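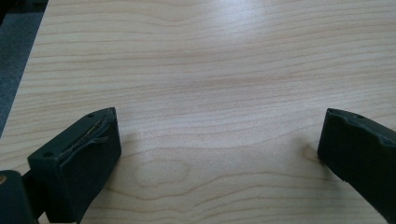

Report of a Visit to the Halliday Workshop, Clevden
Submitted to the Technical Education Board by Sosina Kumsa

In September two representatives of the Board visited the Halliday workshop in Clevden at the invitation of its manager, Gorazd Berisha. The purpose of the visit was to learn how the workshop cares for its hand-held gripper tools, which are used to record handling tasks on tabletops. The Board is considering a similar course unit for second-year students at Wukard. Ward Van Dijk attended on behalf of the teaching staff.

The visit began at 9:30 a.m. in the service room on the upper floor. Mr. Berisha explained that the workshop keeps one maintenance record for each tool, and that the record stays with the tool when it changes hands. We were shown the record for tool 818. It lists every change of fingers, the name of the person who carried it out, and the condition of the parts removed.

Finger wear

Most of the morning was given to the fingers. These are dark, blocky parts with small round mounting holes, and they take nearly all of the wear. Staff look first at the top edges. A finger with a ragged split along its top face, or with a strip of lighter tan material showing inside the split, is entered as damaged. So is one with a jagged or notched upper edge. The two fingers of a pair do not always wear in the same manner, and the record has a separate line for left and right.

Krešimir Lazarević, the senior technician, stated that the inner faces matter more than the top edges for grip, and that a tool with rough edges may remain in use if the inner faces are sound. Mr. Van Dijk asked who makes that decision. The technician on duty makes it and signs for it. Where there is doubt, both fingers are replaced.

Under the present schedule, each tool is inspected after 300 recorded tasks. Mr. Lazarević would prefer a shorter interval for work with metal parts, and a revised schedule is under discussion with Onance, which supplies the replacement fingers to the workshop.

Replacement procedure

Blagoje Milošević demonstrated a full change of fingers. The tool is switched off and laid on its side on a cloth. The screws are removed and placed in a shallow tray, and the old fingers are tagged before the new ones are brought to the bench. After fitting, the jaws are opened and closed by hand to check that the fingers meet along their full length. The opening is then set again in the software. The demonstration took 40 minutes with explanations. Mr. Milošević advised that students should be given a full hour on their first attempt.

One point was stressed more than once: screws must not be tightened fully until the fingers have been lined up with each other. A pair tightened too early will often close at a slight angle, and the fault may be noticed only when small objects begin to slip.

Matters for the Board

The workshop is willing to lend two retired tools for teaching, provided that they are returned with their records complete. Worn fingers would be supplied with them, so that students can practice inspection on used parts. Mr. Van Dijk considers the present benches at Wukard suitable, but notes that the room has no lockable storage. The cost of a cabinet is to be obtained before the next meeting.

The representatives thank Mr. Berisha and his staff for their time. A copy of the blank maintenance record is held at the Board's office and may be consulted on request.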